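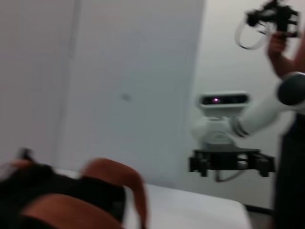 # Why Bags Fall Over

*By Hayley Whiteley, for the Pindby Book of Ordinary Things*

A bag is a hole with a wall round it. The hole is the useful bit, but shops won't sell you a hole, so you have to buy the wall as well.

Some bags have stiff walls. A suitcase does, and so does the sort of briefcase carried by people who have meetings. Put a suitcase down and it stays the shape it was. A cloth bag has no such pride. Put an empty one on a chair and it slides down the back, folds in the middle and ends up looking like a tired seal.

This chapter is about the cloth kind, which is usually called a tote bag. "Tote" is an old word for carry, so a tote bag is a carry bag. Whoever named it was having an easy day.

## What cloth can and can't do

Cloth is very good at being pulled. Get a friend to hold one end of a tea towel while you hold the other, and lean back. You can both lean quite a long way before anything goes wrong, and what goes wrong is usually the friend.

Now try pushing. Hold the tea towel at both ends and move your hands together. It doesn't push back at all. It flops.

Woven cloth is made of threads going over and under each other, and a thread is strong when you pull it and hopeless when you push it. A cloth bag hanging from your hand is being pulled the whole way down, so it's happy. A cloth bag standing on a table is trying to hold itself up by pushing, and it was never any good at that. The sides crumple, the top sags and over it goes.

The things inside can help. A big flat book will prop up one side. A jumper will fill out a corner. A single satsuma will do nothing for anybody.

## The mouth

The open end of a bag is called the mouth. It has one job, and cloth bags are surprisingly bad at it.

When you hold a bag up by both handles, the handles pull the two sides together and the mouth shuts. When you put the bag down, the sides flop and the mouth shuts again, only with more wrinkles. It's rather like feeding a baby who has decided about carrots.

People deal with this in different ways:

- Use one hand to hold the edge open and the other to do the packing. It works well until you need two hands for the thing you're packing.
- Ask somebody to hold the handles apart. Choose somebody who isn't reading.
- Lay the bag on its side and slide things in, as you'd post a very fat letter.

The third way is good for flat things and bad for soup.

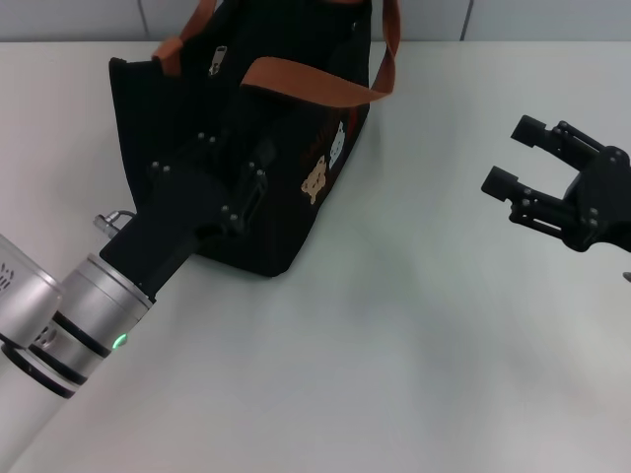
With the bag lying down, the table is holding up the bottom layer of cloth for you, so you only have the top layer to argue with. Lift that a little and reach in. Wrinkles near the mouth will try to catch whatever you're holding, so go slowly and aim for the far end. If something gets stuck halfway, pull it back a bit and try again. Shoving just bunches the cloth up in front of it.

Getting things out is the same job backwards, with one extra difficulty. You can't see what you're doing. Your fingers have to work out for themselves which lump is the pencil case and which lump is last week's banana. They can usually tell. They usually wish they couldn't.

## Handles

A handle has to hold up everything in the bag, and the only thing holding up the handle is its stitching. Look closely at where a strap joins a bag you own. There's often a square of stitches with a cross through it. The square spreads the pull over a patch of cloth, so that no single thread has to be a hero.

Wide handles are kinder than thin ones. The weight is exactly the same, but a wide strap shares it out over more of your hand or shoulder. A thin one puts it all in one narrow line and leaves you with a pink stripe, which you can show to your family if you want sympathy.

Long handles go over your shoulder. They also go round door handles, chair arms and, on one occasion I'd like to forget, the pole on the 118 bus.

## Zips

Plenty of totes have no zip at all, and they tip their insides out whenever they fall over. (We've already covered how often that is.)

A zip is two rows of little teeth and a slider. Inside the slider is a channel shaped like a letter Y. Two separate rows go in at the top of the Y, get squeezed together at just the right angle, and come out of the bottom as one locked row. Go the other way and the middle of the Y wedges them apart. The dangly bit you hold is the pull. It does none of the clever work, though it gets all the attention.

Said Chraibi mends bags at a shop called Tawfik, in Tremance, and I asked him what breaks most. He didn't even look up. "Zips that people have closed over a sleeve," he said. He keeps up to 4 of them waiting in a tray at any time, and at least one still has some sleeve in it.

His advice is to stop when a zip sticks, look for the cloth that's caught, and ease the slider backwards while you pull the cloth out sideways. Swearing makes no difference. He's tried it in two languages.

## Try it yourself

You'll need a cloth bag, a big hardback book, a jumper and an apple.

1. Stand the bag up empty. Watch it think about this.
2. Put the apple in and stand it up again. Notice how little has changed.
3. Take the apple out. Slide the book in so it stands along one side, then try again.
4. Push the jumper down next to the book, right into the corners, and let go.
5. Put the apple on top, where it won't get squashed.

If the bag is still standing after 3 minutes, leave the room quietly and shut the door behind you with care.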